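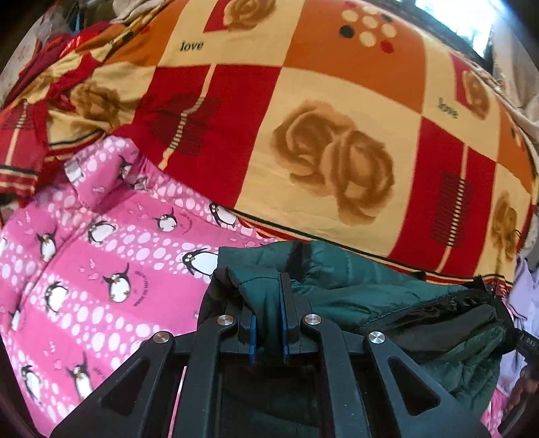 Alarcón

Hedville wants your spare blankets again. The winter bedding and coat drive opens in April this year, months after most people stop feeling the cold, and the town says the timing is deliberate. The idea is that households will be putting heavy things away anyway, so they may as well sort out what they don't use and hand it over.

It sounds sensible enough. Whether it works is another matter. Last year's drive set a goal of 500 items and took in 110, and a fair share of those were single pillowcases. The notice announcing this year's drive calls that a "strong foundation." It sets the same goal.

Anyone who has started going through the bedroom will know where the trouble lies. A big checkered blanket with roses and the word "love" printed on it takes up half the bed before you have even started on the quilts. A child's quilt with penguins on it goes in the pile, and then somebody remembers who slept under it and it comes back out. Clothes end up heaped beside the blankets, and by evening the whole lot gets pushed to one side so people can go to sleep.

The drive's answer to this is a bag. Each household that signs up at the library gets one large storage bag from Desora, the housewares shop on Molach Street, which is paying for them. The bag is meant to hold one thick blanket and one coat, folded flat. We tried it with a double blanket and a padded jacket. The zipper closed on the third attempt, with a knee on top. A second blanket was out of the question.

Desora is also offering 15 percent off new bedding to anyone who donates. That may be generous, or it may be a way to sell blankets in the slow season, and the shop did not say how long the discount will run. A drive meant to get extra bedding out of closets seems an odd place to hand out coupons for more of it.

The rules have been tightened too. Blankets and quilts must be washed and fully dry before they are dropped off. Electric blankets will be turned away, along with anything with a rip longer than a finger. Coats need working zippers or all their buttons, and pockets should be emptied. Pillows are no longer accepted at all, which will please whoever had to store them. Sheets are fine in any size if they come as a set.

Drop-off is at the side door of the library until 12 noon on weekdays. People who work mornings will notice the problem with that. A request for evening hours was made after last year's drive, and the notice says it is "under review," as it said in the fall.

What happens to the bedding between April and the first frost is also vague. The town says it will be kept in a dry room at the old depot. It has not said who checks the room for damp or moths, or when the first blankets go out. A puffer jacket can sit folded for six months and come out looking much the same. Wool is less forgiving, and so are the people who gave it.
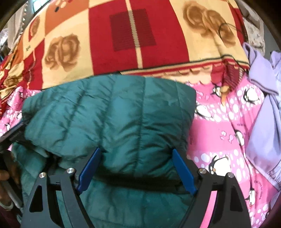 Can I give a coat without giving any bedding?

Coats are taken on their own, in adult and children's sizes, but the free storage bag and the Desora discount go only to households that bring at least one blanket or quilt.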